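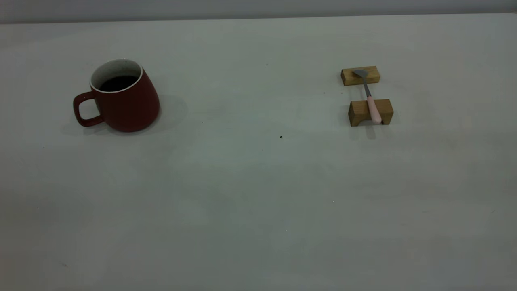
Home Papers Authors Search this site Go

3.2 The table

I'll own up: I love this bit! Angeliki Economou and I wanted stirring to feel ordinary, so the spoon got its own rest, two wooden blocks set a little way apart (Figure 2).

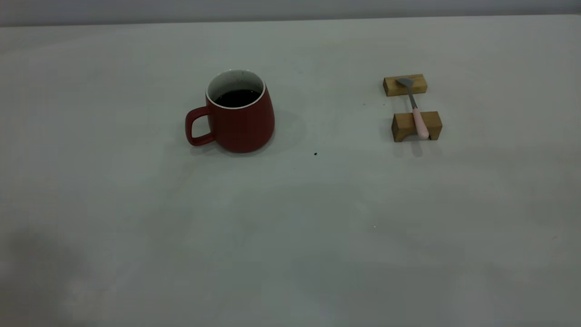

Page last changed: November 18, 2021

Figure 2. Red mug, with the spoon laid across its blocks.

A bridge like that leaves the shaft clear of the table. 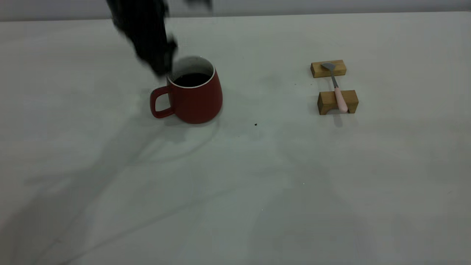
We'd tried saucers in May and hated the clatter.

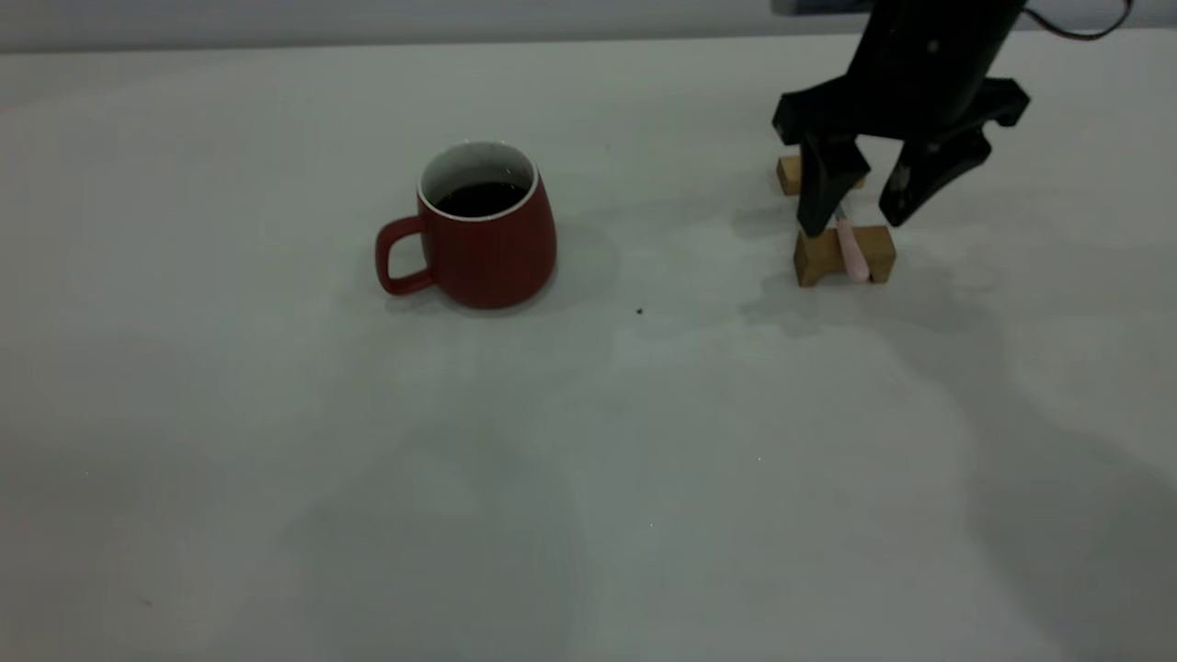

The mug stayed left of the blocks, handle outwards.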